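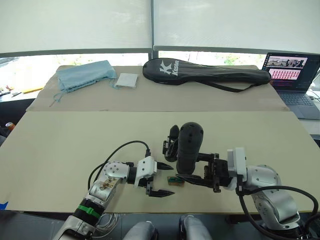
ソフトウェアエンジニア募集(双腕マニピュレーション/制御・認識・動作計画)

株式会社Rokadov 開発部
掲載日:2020年11月12日(木)

Rokadovでは、双腕ロボットの動作ソフトウェアを開発するエンジニアを募集します。雇用形態は正社員、募集人数は2名です。

当社は、卓上で小物を扱う双腕ロボット向けの制御ソフトウェア「Okis」を開発しています。左右で異なるグリッパを取り付けた構成でも、同じ作業記述から動作を生成できるようにすることが現在の主な開発テーマです。今年7月に社内の評価環境を新しくし、検証できる作業の種類が増えたため、開発体制を広げることにしました。

■業務内容

配属時に下記のいずれかを主担当とします。半年を目安に、隣の領域にも入っていただきます。

(1)制御
・双腕の協調制御、インピーダンス制御の実装と調整
・アームおよびグリッパのドライバ開発。メーカーごとに通信周期や指令の形式が違うので、その差を吸収する層の保守も含みます
・把持力の監視と異常停止処理

(2)認識
・頭部カメラおよび手先カメラの画像からの物体検出と姿勢推定
・薄い箱、布袋、紐のついた物など、形が定まりにくい物体への対応
・カメラとアームの間のキャリブレーション手順の自動化

(3)動作計画
・両腕の干渉を考慮した軌道生成
・左右の手の間での受け渡し動作の計画。グリッパ同士が近い距離で向き合う姿勢が多く、ケーブルの取り回しも制約として扱います
・計画失敗時の再計画と復帰動作

(4)ツール
・実機ログの収集、同期、可視化を行う社内ツール「Stasaritz」の開発
・シミュレータと実機の結果を比較する回帰試験の整備
・現在の回帰試験は134件です。夜間に自動実行し、翌朝に担当者が結果を確認しています

担当領域にかかわらず、週の半分程度は実機の前での作業になります。グリッパの交換、ケーブルの固定、対象物の並べ直しも各自で行います。

■開発環境

言語:C++17、Python 3
ミドルウェア:ROS(Melodic。ROS 2への移行を検討中)
OS:Ubuntu 18.04
その他:Git、Docker、CI環境あり
開発用PCは入社時に希望を聞いて手配します。

■応募資格

必須
・C++またはPythonによる開発経験2年以上(大学院での研究開発を含む)
・Linux上での開発に支障がないこと
・線形代数と剛体の運動学の基礎知識
・日本語で仕様書の読み書きができること

歓迎
・産業用または研究用アームの実機を動かした経験
・リアルタイム制御の実装経験
・MoveIt、OMPL等の動作計画ライブラリの利用または改修経験
・点群処理、深層学習による物体認識の経験
・英語での技術的なやりとり。共同開発先のChristodoulou社との定例会議は英語です

学歴、専攻は問いません。機械系や情報系以外の出身者も在籍しています。

■勤務条件

勤務地:神奈川県川崎市(最寄り駅から徒歩10分)
勤務時間:フレックスタイム制。標準労働時間は1日8時間、コアタイムは11時から15時
給与:経験、能力を考慮のうえ決定。年1回見直し
休日:土日、祝日、年末年始、夏季休暇
保険:各種社会保険完備
交通費:全額支給
試用期間:3か月(待遇の変更なし)

在宅勤務は週2日まで可能です。実機の使用は予約制で、予約表は社外からも確認できます。喫煙所はありません。

■選考の流れ

書類選考
 ↓
技術課題(自宅で実施、提出期限は受領から10日)
 ↓
一次面接(オンライン、開発メンバーと)
 ↓
二次面接(来社、実機見学を含む)
 ↓
内定

技術課題は、応募時に選んだ領域に応じた内容をお送りします。実機は必要ありません。動作計画の課題では、2本のアームのモデルと対象物の初期配置をお渡しし、受け渡しまでの軌道を生成するプログラムを書いていただきます。使用するライブラリは自由です。完成していない場合も、どこまで進めたかを書いて提出してください。

来社が難しい方は、二次面接もオンラインに変更できます。応募時にお知らせください。

■応募方法

当社サイトの採用フォームから、次の書類をPDFで送ってください。
・履歴書
・職務経歴書(学生の方は研究概要、A4で2枚以内)
・公開しているコードがあればそのURL

フォームの「希望領域」欄で(1)から(4)のいずれかを選択してください。複数選択もできます。書類選考の結果は、合否にかかわらずメールで連絡します。

募集は採用者が決まり次第終了します。入社時期は相談に応じます。

業務内容についての質問は、採用フォームの「問い合わせ」から受け付けています。電話での対応は平日10時から19時までです。応募書類は選考以外の目的には使用せず、選考終了後に当社で破棄します。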